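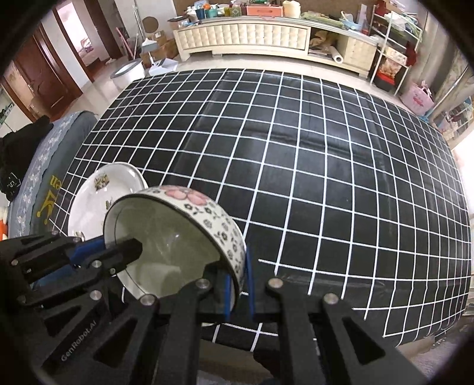
Catarina Veloso keeps repeating that a finger pad should be judged on glazed ceramic before it is judged on anything else, and that most of the comparisons she reads were run on wooden blocks. The Gorbridge trial starts from the same position. We are recruiting paid participants to operate hand-held grippers on household tableware and to record how each configuration behaves.

Call for participants: hand-held gripper comparison, tableware set
Location: Brestow, ground-floor test rooms
Contact: Aníbal Seixas, trial desk

Purpose

The trial compares 2 finger pad materials on one type of two-finger hand-held gripper. Each participant uses both. The tasks, the objects and the camera settings stay the same between conditions. The results decide which pad goes on the arm-mounted version and what closing force the controller is allowed to command.

The hand-held tool carries its own camera, which faces the fingers and has a wide field of view. Straight lines bend toward the sides of the picture. Participants do not need to correct for this and should not try to keep the lines straight by changing the angle of the wrist.

Tasks

Bowls. Grip the wall of a bowl with one pad inside and one outside, lift, tilt onto its side, hold, return to upright, release. Bowls differ in wall thickness and in the curve of the rim.

Plates. Take a plate from a propped position, lay it flat, then prop it again. The hard part is the first contact. A plate that turns between the pads is recorded as a slip even if it is not dropped.

Mixed clearing. Move a bowl and a plate from one side of the table to the other in any order. This task is timed. The others are not.

The working surface is a cloth with a printed grid. Creases are left in place unless they stop a piece from standing. Furniture and household items in the room stay where they are, and participants should work around them.

What is recorded

Video from the tool camera, finger opening, and trigger position. A spoken note is taken after each block. Say which pad slipped, at what point in the motion, and whether you closed harder as a result. "Felt fine" is not usable. No video of faces is kept, and any recording that catches one by accident is deleted the same day.

Requirements

Normal use of at least one hand and wrist. The tool is fitted for either hand.
Able to stand at a table for the length of a block. A stool can be supplied on request.
Able to follow a written task sheet in English.
No previous work on the Dellico pad line or on the Antunes controller. People who have worked on either tend to compensate for known faults, and their runs cannot be pooled with the rest.

Experience with robots is not required. Experience with kitchens is useful. Participants who have used hand-held data collection tools before should state which ones, and for how long.

Session format

Each participant attends 2 sessions on different days, one per pad. The order is assigned by the trial desk and cannot be swapped. A session opens with a practice block that is not scored, followed by the bowl, plate and clearing blocks with a rest between each. Pads are wiped before every block and replaced when the surface shows wear. Participants do not change pads or adjust screws on the finger linkage. If the fingers close unevenly, stop and call the operator.

Breakage is expected. There is no charge for broken pieces. Step back from the table and leave the fragments for the operator to collect.

The target for the full trial is 700 scored grasps. Runs stopped by a tool fault are repeated and paid again.

Payment

Paid per session at the Brestow day rate, including the practice block. Travel by bus or train is refunded against a ticket. Participants who complete the first session only are paid for that session in full.

How to apply

Write to the trial desk, quoting reference 904, with the following:

Name and a telephone number
Dominant hand
Glove size, if known
Any wrist or hand injury in the past year
Days you can attend in July

Sessions run on weekdays. Wednesday is kept for calibration and is not available. Applications are read in the order they arrive, and the desk replies to all of them, including those it cannot place. Questions about the controller or the force limits should be addressed to Aníbal Seixas by name. Questions about access to the building or parking go to the Brestow front office.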